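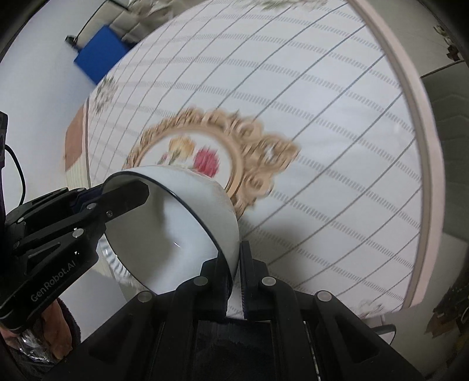 FLIDANO PUBLISHES FIRST HOUSEHOLD CHORES REVIEW

Machines are improving at dishes and tables, but most homes will wait, report finds

Search this site Enter keyword Go

FENAU, December – Flidano, an independent institute that studies automation in homes and small shops, today published its first review of whether machines can take over everyday chores. The review, titled Drekodon, covers 2,969 attempts at common tasks, among them clearing a table, stacking dishes, folding towels and restocking a low shelf. Machines completed 2,111 of those attempts without help from a person.

The institute cautions against reading that total as a sign that household robots are ready for general use. Results varied widely from one chore to the next. Restocking a shelf with boxed goods gave the machines little trouble. Clearing a table after a meal was much harder, particularly when bowls of different shapes were left on their sides or close together.

"A plate has a thin edge, and a person knows without thinking how hard to hold it," said Adanech Gebreyes, director of research at Flidano. "Our machines are learning that. They are still slow, and they still need someone in the room. We would not advise a family to plan its evenings around one."

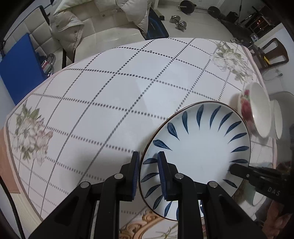 A hand-held gripper closes on the rim of a patterned plate.

Much of the review is devoted to tableware. Flidano found that hand-held grippers, operated by people in furnished rooms, are a practical way to record how ordinary objects are picked up, turned and set down. Patterned tablecloths, glossy surfaces and crowded tables are all part of daily life, and the institute recommends that developers include them in their work from the start.

About 900 of the attempts took place in small shops and were arranged with Tilahun, a Fenau retail services firm. Shop owners who took part said they would welcome help with shelves and end-of-day cleaning, but wanted clear rules on who is responsible when goods are broken. Breakage is treated in a separate chapter, along with noise and the time needed to train staff.

The review makes no forecast of when a general household machine will be on sale. It suggests that buyers ask sellers for results on each chore they care about, measured in rooms like their own, and that sellers state plainly when a person was guiding the machine.

Flidano will next study laundry and kitchen cleaning and plans to visit 400 households in and near Fenau. Families and shop owners who wish to take part may apply through the institute's public office. Printed copies of Drekodon are available there on request.

Media inquiries: Press Office, Flidano, Fenau

Sign up for our newsletter. Enter your email address Subscribe
You may unsubscribe at any time.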